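Switching to cloth towels in the kitchen

We went through the last of the paper towels in July and I decided to see how long we could go without buying more. Radoslava said a week. It has been 30 days now and I don't miss them much, though I have had to work out where everything goes and how to fold it.

The old habit was a roll by the sink and a trash can that filled up every other day. Now there is a stack of small terry towels in the drawer under the toaster, and a bin with a lid for the used ones. I bought 15 towels from Koubek when they had the sale on. Twelve would have done it.

Sponges I have kept. A towel is fine for drying and for crumbs, but for anything sticky I still want something I can rinse and squeeze out ten times in a row. I rinse the sponge at night and stand it on its edge, and I change it when it starts to smell, which in summer is sooner than I'd like. 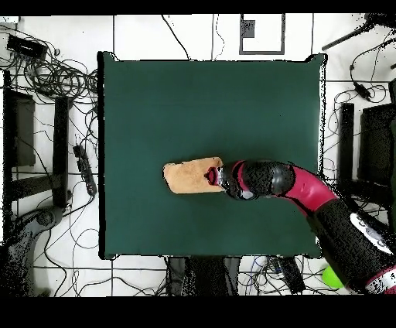
The other thing I had to sort out was washing. I was throwing the towels in with everything else and they came out stiff. Svatopluk, who grew up in a house with no paper towels at all, told me to use half the detergent and skip the softener. That fixed it after two washes. I hang them on the rack by the back door and they are dry by the next morning.

Folding took the longest to settle. Rolled towels looked good but came undone as soon as I reached for one. In quarters they were too tall for the drawer — it's a shallow one. What I do now is fold each towel into a wide, low bundle and press it down with the flat of my hand. I don't bother getting the layers to line up exactly. They sit in two rows and the drawer closes.

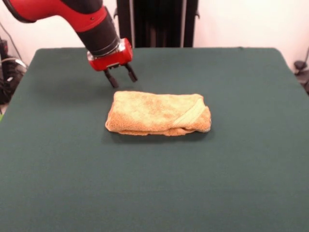 Orange towel, folded wide and low.

I still keep one roll of paper in the garage for oil and for the cat. The rags I used to have out there were cut from old T-shirts and shed lint on everything, so those are gone. Next I want to replace the dish cloths, which are thin and gray by now. Radoslava likes the waffle kind from Janstead. I'd take plain cotton, and we haven't ordered either one yet.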